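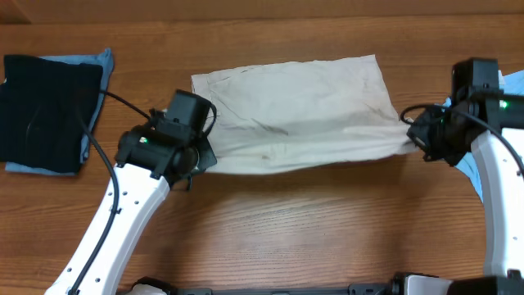

Ustholm is a workshop for older cars. We repair and restore vehicles built before the mid-eighties, most of them European, and we have done so from the same building on the edge of Clastden since the company began. Engines, gearboxes, brakes, wiring and interiors are all handled in-house. Paint is sent out. A good part of the interior work starts on a wooden tabletop with an off-white cloth on it, long before a seat goes back into a car, and customers who come in expecting to see only lifts and toolboxes are often surprised by how much of the floor plan goes to fabric and trim.

The company was started by Josefien Postma, who had spent her first working years at a Van Hecke dealership, mainly on carburetors and fuel systems. She rented one bay and took in small coupes that other shops no longer wanted to look at. The second bay came a year later. There are now 7 of us on the payroll, including two apprentices and a parts manager.

What we work on

Our regular work is on small rear-drive sedans, hatchbacks and light sports cars. We know the Van Hecke 1262 well and keep a stock of used and remade parts for it, including door seals, window regulators and the rear hub carriers that tend to crack. If you own one and need a part, call before you buy elsewhere.

We do not take on modern cars, motorcycles or trucks. We also do not build race cars, although we will prepare a road car for a hill climb or a regularity event if the rules let it keep its plates.

Interiors and trim

The trim room came to us when the Flamuveck upholstery shop closed and its two employees moved over with their machines and patterns. They make seat covers, door cards, headliners, carpets and convertible tops. Patterns are cut in plain cloth first and tried on the frame. The final material is ordered after the customer has signed off on the fit, so please allow for a few weeks of waiting on the supplier. We hold more than 200 paper patterns, and we can take a new one from an original cover even when it is in poor shape. Bring all the pieces, including the torn ones.

White cloth on a wooden surface shows a crooked edge early, and most of our first layouts are done that way.
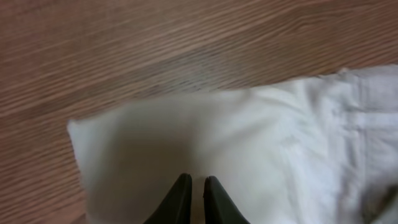
How a job is done

Every car gets an inspection before we quote. It takes one day on the lift and covers the body, running gear, fuel system, brakes and electrics. You receive a written report with photos and a price for each item, and you decide what gets done and in what order. The inspection fee is taken off the bill if the work goes ahead.

We store cars indoors while they are with us. Engines we have rebuilt come back for a check after 600 miles, when we change the oil, set the valves and retorque the head. This visit is included in the price of the rebuild.

Long restorations are billed monthly. Customers are welcome to come by and see the car, but please call first so that somebody is free to walk you through it.

Apprentices

We take one new apprentice every other year. Training lasts three years, and the first six months are split between the mechanical side and the trim room. Applicants do not need their own tools. They do need a driver's license and a tolerance for rust. Applications open in February.

In the trim room, apprentices begin with ordinary cloth and clothing. They learn how a seam sits, and how a fabric behaves when it is folded and laid flat, before they are handed vinyl or leather.
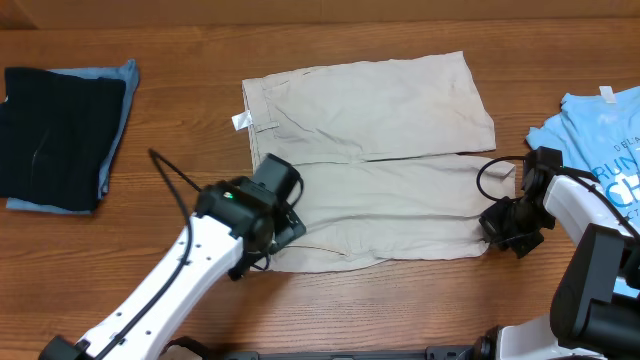 Beige shorts laid out on the tabletop, with the pocket seam along the bottom edge.

Visiting and contact

The workshop is open from 8 a.m. to 5 p.m. on working days. Parts can be collected at the side door until 4:30. Cars arriving on a trailer should use the rear gate, where there is room to turn. For quotes and parts, call the front desk or use the contact form, and include the model, the year and the chassis number.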